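4. Setting up the kitchen scale and the fruit record

This section is for the Whitelaw kitchen scale with the small display unit. Please read section 3 first if the battery is not yet fitted. You will need a flat place, a dry cloth and the calibration weight from the box.

4.1 Placing the scale

1. Choose a worktop which is hard and level. Stone and tile are good. A folding table bends a little and the reading will move.
2. Wipe the worktop and the four feet of the scale with the dry cloth.
3. Put the scale down and turn the front feet until the bubble stands inside the circle.
4. Keep the scale away from the cooker and from an open window. Moving air is enough to change the last figure.

Note: If you carry the scale to another room, do steps 2 and 3 again.

4.2 First switch-on

1. Press the left button and hold it until all signs appear on the display.
2. Wait for the zero. In a cold kitchen it can take some 29 seconds.
3. Press UNIT to choose grams or ounces. The scale remembers your choice, also after a battery change.

CAUTION: Do not press on the pan with your hand to test it. The sensor under the pan can be damaged, and this is not covered by the guarantee.

4.3 Calibration

1. With the pan empty, hold CAL until the display shows the number 464. This is the mass of the calibration weight in grams.
2. Place the weight in the middle of the pan — gently, and with dry fingers.
3. When the display shows END, take the weight away and put it back in its box.

If the display shows E2, the weight was not in the middle or the worktop was shaking. Begin again from step 1.

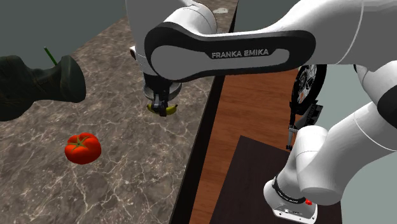 4.4 Weighing fruit with the skin

Many recipes give the mass of fruit without skin or stone. The scale can keep both values.

1. Weigh the whole fruit and press STORE.
2. Peel the fruit, put it back on the pan and press STORE again.
3. Press DIFF. The display shows how much you have removed.

The memory holds 13 pairs. When it is full, the oldest pair is deleted without a warning, so please write down the values which you want to keep.

Note: Wet fruit leaves drops on the pan. Dry the pan between two weighings and press ZERO.

4.5 Cleaning

1. Switch the scale off and lift the pan straight up.
2. Wash the pan by hand with warm water and a little soap. Do not put it in the dishwasher.
3. Clean the body with a damp cloth only. Water must not enter the battery door.

Text of this section: Dong-geon Kwak. Checked by Garba Fashola, 2018-04-09.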